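Home | Forums | New Posts | Members | Search | Log In

Plukside Boards » Living Rooms » Tables and Seating » Round glass table, does it really "open up" a small room?

dryhinge
19 Jul 2020
I keep reading that a glass table makes a small room look bigger. Every furniture site repeats it in the same words, which makes me think they all copied it from each other. I've had a round one for 14 months, the Prukau with the clear top and the thin dark rim, on gray carpet. The room looks the same size to me. What I did get is a table that shows me the carpet under it, so now I vacuum under it too.

I paid 600 for it and the store made a lot of noise about the see-through part. Before I put it up for sale I'd like to hear from people who have lived with one for a while, especially on a rug or carpet.
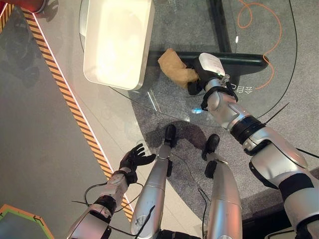

The other claim is that round is safer because there are no corners. Fine, but the edge is still glass and it still finds my shin in the dark. My old square one had corners and I always knew where they were.

marlpit_2
We have a 4 foot round one and I disagree with you on the size thing. Our room is narrow and the wood table we had before sat in it like a parked car. With the glass you see floor all the way to the wall. I don't think that's only marketing.

Shins, no argument. I've got the marks.

dryhinge
You see floor all the way to the wall, sure. Does that make the room feel bigger or does it make the floor feel more noticed? I'm asking for real. My sister-in-law said the same as you and then admitted she had painted the walls that same week.

tuckpoint
The trouble with glass is that it makes you own up to everything you put on it. A wood table forgives a heap of stuff. On glass a wadded cloth looks like a wadded cloth from every side, including from underneath if you're on the couch. I gave mine up in June and I don't miss it.

Also, watch what you wipe it with. I tried the Sosteo spray that says "21 days streak free" and had streaks by lunch.

marlpit_2
Any spray will streak if you use too much of it. Warm water, one drop of dish soap, dry it with something flat. I've never bought the special stuff.

dryhinge
I've tried that as well. It's better than the spray, I'll give you that, but there's still a haze when the sun is low. Maybe it's our water.

The next bit of advice I don't buy is the centerpiece one. "Put something with texture in the middle and the glass will feel warmer." So people go out and get fruit, soft toys, a bowl of pine cones, whatever the magazine had that month. Now you have a cold table with things on it, and you have to lift all of them to clean.
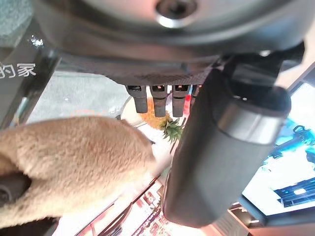 Tan plush and a pineapple. Texture, as ordered.

tuckpoint
Ha. I'd take the pineapple over pine cones. At least you can eat a pineapple.

ollabrack
I'm going to stick up for soft things near glass. Hard surfaces everywhere make a room sound bad. We added a couple of fuzzy items and a thick throw and the echo in our place dropped a lot.

dryhinge
Did you measure it, or did you just want it to have dropped after paying for the throw? I've got carpet under the table. If there's any echo left in here, a plush isn't going to be what fixes it.

ollabrack
No I didn't measure it. I have ears. You asked for opinions and you're grading them.

marlpit_2
He does this in every thread — don't take it to heart. Dryhinge, what about the feet? Are they denting the carpet? That would bother me more than the haze.
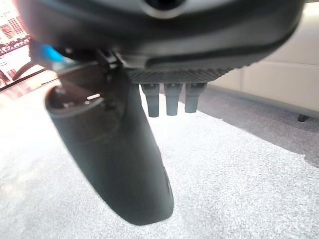
dryhinge
Dents are the one thing I wasn't warned about, and yes, I'm expecting to find them if I ever shift the table. People swear by ice cubes and a fork. I did that at our last place and got a damp patch with fork lines in it. Carpet as light as this one would show a mess like that from across the room, so I'm not going near it with a fork. Panicker sells clear cups for the feet, and I suspect they just make a wider dent.

tuckpoint
I had the Panicker cups. Wider dent, correct. It was shallower though, and it came up after a few passes with the vacuum.

marlpit_2
So one thing works. Write it down.

dryhinge
One thing works a bit. I'm still leaning toward selling. If anyone has had one on carpet for longer than me and still likes it, I'll listen, but please leave out the part about it opening up the room.

Contact Us | Copyright Plukside Boards | Back to Top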